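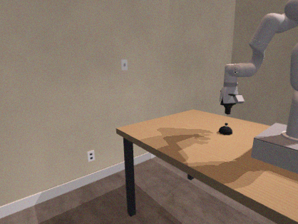

Bell cell in the simulator, gripper above the bell.

To: cell-upkeep list
Subject: Re: [Nikdale] bell press stops short after pedestal change

An earlier message said:
> After the pedestal block was changed in the Zoltby scene file, the
> press move ends above the button. 200 runs, no ring in any of them.
> Same joint targets as before. Is this the gripper model or the bell?

Neither one. The new block is 8 mm taller than the old one, and the arm base is still placed by a fixed number in the scene file. Someone moved the base up to clear the block and left the joint targets alone, so the fingertips now end 8 mm high.

Fix, in this order:

Open the scene file and go to line 21. Replace the fixed base height with the block height plus table height.
Delete the saved joint targets for hover and press. Solve both again from the bell frame.
Check hover first. The fingers should point straight down over the button with a visible gap - if the wrist is tilted, the solver took the other elbow branch and needs the old hover pose as its seed.
Run press at quarter speed with contact logging on.

Leave the contact stiffness alone. The Pleltside copy had it raised to hide this same fault, and the bell started to slide on the table.

With the change in, I ran 3,257 presses overnight and all of them logged button contact. The patch is in the Abubakar branch. I have not tried it with the long fingers.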